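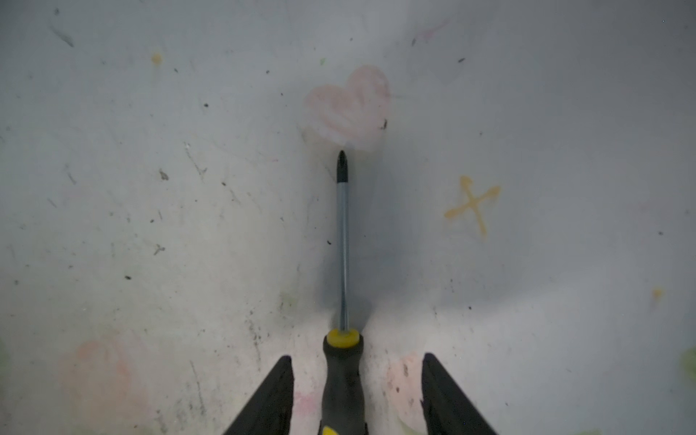 One parent told us her daughter now talks about grip strength at dinner, and could we please keep going next year. We plan to!

Tusley Robotics Club is a lunchtime and after-school club for students who like making things move. We started with 6 members and one very tired laptop, and there are 32 of us now, from Year 7 up to Year 12 (no experience needed, just turn up and have a go).

This term it's all about tools. Our teams are programming the arm to take hold of a screwdriver and bring its tip to a chalk mark, a heart or an X, and it's fiddly, brilliant work. Everyone gets a turn at the code, and everyone gets a turn at the chalk.

In June we took our arm to the Bendley Challenge and scored 258 points, our best yet!

New members are welcome any time. Ask at the front office for a form.

Page updated Dec 5, 2022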